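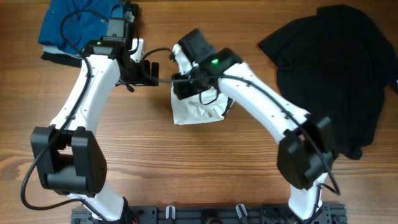 White cloth over the folding table.

Kudisholm Linen & Clothing Exchange, minutes, October meeting
Chair: Carla Hourani. Start 6:15 pm, back room. Apologies recieved from the Prokley group.

1. Last minutes
Read, agreed. One fix: the hangers came from Zistura, not Prokley.

2. Folding table
Wooden one stays. Carla wiped it down before we began. Agreed no tape on the top, no mugs, no pens left lying. Somebody asked about a tablecloth, answer no, things slide. Felt pads for the legs, still not bought. Carried over again.

3. White items
Long discussion. Whites keep coming through to the shelves in a heap and go gray at the creases. Proposal: whites get their own turn at the table, first thing, before any colors. Hands washed. Agreed.
Size labels go on a paper band, not pinned. Pins have left marks in knits.
Stained whites to the rag bag, 3 bags max stored at any time, then they go out.

4. How we fold T-shirts
Two methods in use, shelves look a mess because of it. Settled on this one:
- shake out, lay face down
- smooth from the collar to the hem with flat hands
- sleeves in, sides in to the middle
- bottom hem up to the collar, then once more
Collar faces front on the shelf. Thin cotton is the hard one, it creeps and bunches when pushed from the side. Lift and re-lay it, dont drag.
Kids' sizes: same but skip the last fold.

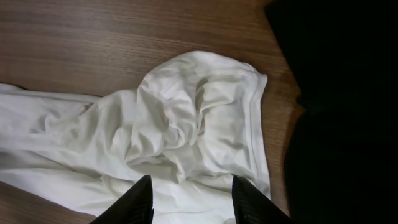
White fabric bunched. Stitched hem on the right.

Question on hems. Check the stitching all the way round before folding, loose thread goes to the mending box. Carla would rather we check at sorting. Left as is for now, look again next time.

5. Shelves and stock
Count from the last sort: 74 T-shirts, of which too many are XL. Room for 100 if the folding is consistant. Pillowcases move to the bottom shelf. Towels stay put.
No more curtains until the ones we have are gone.

6. Parcel for Riihimäki
Shirts and pillowcases only. Whites on top, wrapped in paper. Weight limit 700 g per small packet, so split the bedding or send it separately. Address labels: Carla has the sheet. Pack after next sort.

7. Mending box
Full. Buttons in a jar please, not loose in the bottom. White thread low, buy two reels. Hem repairs first, then collars.

8. Any other business
- Lamp over the table flickers, bulb on the list
- Iron cord to be checked before anyone uses it
- Lost scissors, orange handles, still lost

Actions
Carla: labels, thread, bulb
All: whites first, new T-shirt fold starting now
Open: felt pads, no name against it

Closed 7:40 pm. Next meeting same room, time to be sent round.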